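The folding table at Fandden is the first thing you see when you come in off the street in Hengate, and I think that's deliberate. The washers are in the back. The dryers are along the wall. But the table is right up by the window, and if you walk past on a weekday morning there is a good chance the owner is standing at it with a stack of T-shirts up to her elbow.

I went in to ask her about folding. I'm a terrible folder (my shirts go into the drawer as a sort of loaf), and I'd heard she gives a free lesson to anyone who brings in a bag of laundry and asks nicely. She said she'd talk to me as long as I didn't put her name in and didn't mind if she kept working.

"I opened with three baskets and a radio," she told me. "My first week I did 63 shirts and I thought I was going to die."

And now? She keeps a notebook by the register, so she could look it up. Her busiest week ever was in May, when two softball leagues and a summer camp all wanted their things at once. The number in the notebook is 839, underlined twice. "All T-shirts! Not one towel. I was dreaming about sleeves."

I asked whether she'd always been good at it. She laughed so hard at that one that a man waiting on a dryer turned around.

"My mother folded everything in thirds and my aunt folded everything in half, and they did not agree on one single thing," she said. "I spent my whole childhood refolding. I'd do a pile for one of them and the other would come in and shake it all out."

She sides with her mother these days, mostly. Her shirts get the sleeves turned in first, then the sides, then the bottom comes up, and what you get is a tidy little rectangle with the neck showing. She can do one in the time it takes me to find the label. I tried to keep up for a while and she was very kind about it, although I did notice her quietly taking two of mine off the finished pile and starting them over.

So what do people like me get wrong? I expected a speech about technique. What she wanted to talk about was the bit before you fold anything.

"You're all in a hurry to get to the fold," she said. "You pick it up, it's still got a twist in it from the dryer, and off you go. Then you're cross with the shirt."

Her rule is to put it down and leave it alone for a second. Find the collar, find the hem, get them facing each other. Smooth from the middle out with the side of your hand – she wears no rings at work – and don't tug at the neck, ever. I asked about those plastic folding boards they sell. She has one, a Fluvomberg, a birthday present from her son. It's under the register holding up the phone.

"It's a nice board. He meant well."

She's fussier about the table. The old one was bare pine and it snagged things, so she saved up and replaced it with a smooth one, a bit higher than a kitchen counter, and her back stopped hurting inside a month. If you fold on your bed, she says, you are folding on a hill, and she won't be responsible for the results. (I fold on my bed. I kept quiet.)

We got onto what she likes and doesn't like. Fitted sheets don't bother her. Hooded sweatshirts do. She loves heavy old cotton that has been washed a hundred times, and she can't stand anything slippery, especially team jerseys, which she says slide off the pile the minute you turn your back. A wash and fold is 20 dollars a bag at the moment and she'd like to keep it there through the winter if the water bill lets her.

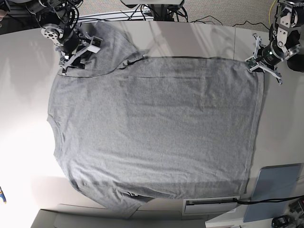 Plain T-shirts are still her favorite thing to teach with, and she's firm about how they should look before anybody makes a fold. Spread the whole thing out, she says, and then really look at it. Take a light grey heathered one lying sideways on a white table, collar to the left and hem to the right. The body is nearly flat, so a beginner would call it done, but the lower sleeve is a little bunched with a dark wrinkle by the cuff, and there's a crease up where the other sleeve joins the body. "Sleeves first," she told me, already reaching for the next shirt on her stack. "Everyone smooths the big part because it's easy. Go and fix your sleeves." I went home and emptied the drawer onto the kitchen counter, and I've got as far as the blue ones.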